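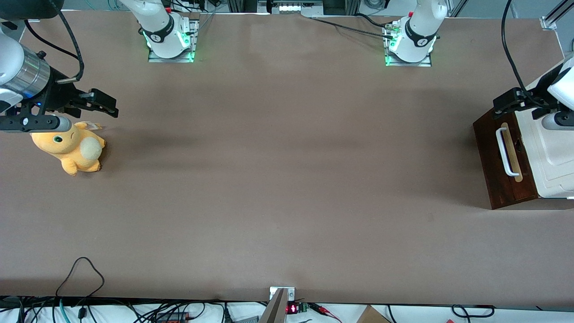 Informe de seguimiento: juguetes y cajas del rincón infantil

Querida Odette Mallet:

Como quedamos en la última llamada, te escribo para contarte cómo va el proyecto de recogida y préstamo de juguetes que Brusamier nos ayuda a sostener. Ya sabes que soy de las que se alargan, así que prepárate un café, porque en febrero han pasado bastantes cosas y casi todas buenas.

Los peluches

Empezamos por lo que más nos preguntan las familias. Los muñecos de tela siguen siendo los favoritos con mucha diferencia, y el amarillo de la cola redonda color crema se ha convertido en una pequeña celebridad (los niños lo piden por turnos y ya hemos tenido alguna lágrima). A todos los peluches les dejamos puesta la etiqueta blanca de tela cuando la traen. Al principio se las cortábamos por estética, pero Arif Begum insistió en conservarlas porque ahí vienen las instrucciones de lavado, y tenía toda la razón: el mes pasado se nos apelmazaron 2 ositos por no saber a qué temperatura iban.

El repaso de costuras lo hacemos los martes por la tarde. Miramos sobre todo los ojos pequeños, que son lo primero que se suelta, y después las patas y las colas. Lo que no pasa el repaso va a la bolsa de arreglos de Wendy Lightfoot, que cose de maravilla y nos lo devuelve casi siempre a la semana siguiente.

Las cajas de madera

Cambiar el cartón por cajas de madera oscura ha sido un acierto enorme. ¡Qué diferencia! Aguantan el trajín, se limpian con un paño y los niños las reconocen enseguida cuando toca recoger. Las compramos a Stivel y nos hicieron un buen precio, aunque la segunda entrega se retrasó y durante unos días convivimos con un montón de bolsas en el pasillo que no te quiero ni contar.

Tenemos 7 en uso. Dos de ellas llegaron con algún canto áspero y las lijamos nosotros mismos antes de estrenarlas. Me gustaría pedirle a Stivel que lo tenga en cuenta para el próximo pedido.

La mesa y la hora de recoger

La mesa grande, la de tono marrón grisáceo, ha quedado como puesto de clasificación. Es ancha y permite poner los juguetes bien separados, con la caja al lado, de manera que se ve de un vistazo qué falta por guardar. Sumaiya Jayasinghe ha preparado una rutina muy sencilla para los pequeños: se elige un juguete, se mira si está entero, se deja en su caja y se pasa al siguiente. Parece poca cosa, pero les encanta, y hay tardes en que cuesta más convencerlos de irse a casa que de ordenar.

Gastos

Llevamos gastados 1,822 euros (lo escribo como sale en vuestra plantilla, con la coma de los miles). La mayor parte corresponde a las cajas; el resto se ha ido en jabón, hilo, bolsas de red para la lavadora y un poco de transporte. Las facturas están en la carpeta compartida, menos la de las bolsas de red, que le he reclamado ya a Bepari y te haré llegar en cuanto la tenga.

Lo que queda pendiente

Nos faltan 6 cajas para completar el rincón, y quisiera encargarlas antes de que empiece la temporada de donaciones. También estamos pensando en rotular las tapas con dibujos, para los que todavía no leen. Si te parece bien, te mando el presupuesto aparte y me dices si cabe en esta partida o lo dejamos para la siguiente.

Muchísimas gracias por la paciencia y por la confianza, de parte de todo el equipo. Cuando quieras venir una tarde a la hora de recoger, avísame y te guardamos sitio en la mesa.

Un abrazo grande,
Tiina Hyvönen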